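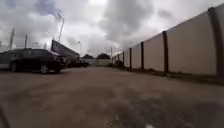

최종 수정: 2026-07-07

4장. 옥외 주차장 차량 감지 센서 설치 및 초기 설정

4.1 적용 범위
이 장은 Wemton 지면 매설형 차량 감지 센서와 Mandinel 게이트웨이를 옥외 주차장에 설치하는 절차를 다룬다. 포장면과 비포장면 모두에 적용한다. 지하 주차장과 기계식 주차 설비는 7장을 따른다. 요금 정산 장치와의 연동은 별책 「Idness 정산 연동 지침」에 수록되어 있다.

4.2 용어
감지 센서: 주차면 중앙에 매설하여 지자기 변화로 차량의 유무를 판정하는 장치.
게이트웨이: 감지 센서의 무선 신호를 수신하여 관리 서버로 전달하는 장치.
기준값: 차량이 없는 상태에서 측정한 지자기 값. 센서마다 따로 저장된다.
주차면 번호: 관리 화면에서 각 센서에 부여하는 식별 번호. 센서 뒷면의 제조 번호와는 다르다.

4.3 설치 전 확인
설치 전날까지 다음 사항을 확인한다.

1. 주차면 배치도를 준비한다. 배치도에는 주차면 경계, 통로, 배수로, 담장, 조명 기둥의 위치가 표시되어 있어야 한다.
2. 매설 예정 지점 아래의 전력선, 급수관, 통신관 위치를 시설 도면과 대조한다. 도면이 없는 경우 탐지기로 확인하기 전에는 천공하지 않는다.
3. 지반 종류를 기록한다. 콘크리트, 아스팔트, 다짐토가 섞여 있는 부지는 주차면 단위로 구분하여 기록한다.
4. 우천 시 물이 고이는 구간을 표시한다. 해당 구간의 센서에는 방수 고정 링(별매)을 사용한다.
5. 센서 뒷면의 제조 번호를 배치도에 옮겨 적는다. 매설 후에는 제조 번호를 육안으로 확인할 수 없다.

참고: 배치도 양식은 제품 상자에 동봉되어 있다. 양식을 쓰지 않아도 되지만 주차면 번호와 제조 번호는 반드시 한 장에 함께 기재한다.

4.4 매설 위치 선정
센서는 주차면의 세로 중심선 위에 둔다. 전면 주차와 후면 주차가 섞이는 부지에서는 주차면의 정중앙을 기준으로 한다. 바퀴가 직접 지나는 위치는 피한다.

다음 위치에는 매설하지 않는다.
- 철제 배수 덮개 또는 맨홀에 인접한 지점
- 철근이 노출되었거나 표면 가까이 있는 콘크리트
- 고압 케이블이 지나는 구간의 바로 위
- 미닫이식 철문의 이동 경로

높은 담장이 있는 부지에서는 담장 재질을 확인한다. 철근 콘크리트나 금속 패널 담장은 무선 신호를 약화시킬 수 있다. 게이트웨이를 담장 바깥쪽에 설치하는 구성은 지원하지 않는다.

4.5 센서 매설: 포장면
필요 공구: 코어 드릴, 집진기, 수평계, 고무 망치, 전용 충전제.

1. 매설 지점에 중심을 표시하고 주변 흙과 모래를 제거한다.
2. 제품 상자에 동봉된 형판을 대고 천공 지름을 표시한다.
3. 형판에 표시된 깊이까지 수직으로 천공한다.
4. 구멍 안의 분진과 물기를 완전히 제거한다. 물기가 남으면 충전제가 굳지 않는다.
5. 구멍 바닥에 충전제를 얇게 도포한다.
6. 센서의 화살표가 통로 쪽을 향하도록 넣고 수평을 맞춘다.
7. 센서 둘레의 틈을 충전제로 채운다. 센서 윗면은 포장면과 같은 높이이거나 그보다 조금 낮아야 한다.
8. 충전제가 경화될 때까지 차량 진입을 막는다. 경화 시간은 충전제 용기의 표시를 따른다.

주의: 센서 윗면을 금속 망치로 두드리지 않는다. 외관상 손상이 없어도 내부 기판이 파손될 수 있다.

4.6 센서 매설: 비포장면
다짐토와 쇄석 지반에서는 센서를 단독으로 매설하지 않고 콘크리트 받침 블록(별매)에 고정한다.

1. 블록보다 넓게 터를 파고 바닥을 다진다.
2. 배수용 자갈을 깔고 다시 다진다.
3. 블록을 놓고 두 방향에서 수평을 확인한다.
4. 센서를 블록의 홈에 넣고 고정 링을 시계 방향으로 돌려 잠근다.
5. 블록 둘레를 파낸 흙으로 되메우고 층마다 다진다.
6. 차량을 한 차례 통과시킨 뒤 블록의 침하 여부를 확인한다. 침하가 있으면 1번부터 다시 시공한다.

참고: 비포장면의 센서는 해빙기에 위치가 변할 수 있다. 매년 3월에 수평과 고정 상태를 점검한다.

4.7 게이트웨이 설치
게이트웨이 한 대에 센서를 최대 23개까지 등록할 수 있다. 이를 초과하는 부지에서는 게이트웨이를 추가하고 주차면을 구역으로 나눈다.

1. 조명 기둥이나 전용 지주에 브래킷을 고정한다. 주차된 차량의 지붕보다 충분히 높은 위치를 택한다.
2. 전원함의 차단기를 내리고 검전기로 무전압 상태를 확인한다.
3. 전원 케이블을 하부 인입구로 넣고 단자에 연결한다.
4. 접지선을 연결한다.
5. 인입구 너트를 조이고 케이블에 물방울이 맺혀 떨어질 수 있도록 아래로 처진 구간을 둔다.
6. 덮개를 닫고 차단기를 올린다. 상태 표시등이 황색으로 점멸하면 정상 기동 중이다.
7. 표시등이 녹색으로 바뀌면 4.8항으로 넘어간다.

경고: 전원 결선은 전기 공사 자격을 갖춘 작업자가 수행한다. 강우 중에는 덮개를 열지 않는다.

4.8 센서 등록
1. 관리 화면에 관리자 계정으로 로그인한다.
2. [장치] 메뉴에서 [센서 등록]을 선택한다.
3. 배치도에 적어 둔 제조 번호를 입력한다.
4. 주차면 번호를 지정하고 [저장]을 누른다.
5. 활성화 자석을 센서 윗면에 8초 동안 댄다.
6. 관리 화면의 상태가 '대기'에서 '연결됨'으로 바뀌는지 확인한다.
7. 나머지 센서에 대해 3번부터 6번까지 반복한다.

상태가 바뀌지 않으면 제조 번호를 다시 확인한다. 숫자 0과 영문자 O를 혼동하는 사례가 많다. 제조 번호에는 영문자 O를 사용하지 않는다.

4.9 기준값 측정
기준값은 해당 주차면과 양옆 주차면이 모두 비어 있을 때 측정한다. 운영 중인 주차장에서는 구역별로 차량을 옮긴 뒤 진행한다.

1. [장치] 메뉴에서 측정할 센서를 선택한다.
2. [기준값 측정]을 누른다.
3. 측정이 끝날 때까지 15초 동안 센서 주변에 공구와 대차를 두지 않는다.
4. '저장 완료'가 표시되면 차량을 주차면에 진입시킨다.
5. 상태가 '점유'로 표시되는지 확인한다.
6. 차량을 빼고 '비어 있음'으로 돌아오는지 확인한다.

주의: 차량이 있는 상태에서 기준값을 저장하면 점유 판정이 반대로 나타날 수 있다. 이 경우 저장된 값을 삭제하고 다시 측정한다.

4.10 감도 조정
출고 시 감도는 '표준'이다. 대부분의 승용차에는 변경이 필요 없다. 차체가 높은 화물차가 주로 이용하는 구역은 '높음'으로 설정한다. 옆 주차면의 차량을 잘못 감지하는 경우 '낮음'으로 변경하고 4.9항을 다시 수행한다.

감도를 변경한 날짜와 작업자 이름은 점검표에 기록한다. 관리 화면의 이력은 2000건까지 보관되며, 초과분은 오래된 기록부터 삭제된다.

4.11 이상 증상과 조치
증상: 게이트웨이 표시등이 적색으로 켜져 있다.
조치: 통신 케이블의 접속 상태를 확인한다. 이상이 없으면 관리 서버 주소 설정을 확인한다.

증상: 특정 센서의 연결이 간헐적으로 끊긴다.
조치: 센서 윗면에 쌓인 흙, 물, 얼음을 제거한다. 대형 차량이 주차되어 있을 때만 끊기면 게이트웨이 높이를 조정한다.

증상: 빈 주차면이 계속 '점유'로 표시된다.
조치: 주변에 금속 물체가 있는지 확인하고 제거한다. 이후 기준값을 다시 측정한다.

증상: 배터리 경고가 표시된다.
조치: 배터리는 교환할 수 없다. 센서를 교체하고 기존 제조 번호를 등록 해제한다.

4.12 개정 내역
비포장면 시공 절차(4.6항)에 침하 확인 단계를 추가하였다.
감도 조정 항목을 4.9항에서 분리하였다.
작성: Puspita Halim
검토: Liliana Longo

다음 장: 5장. 안내 표시판 연결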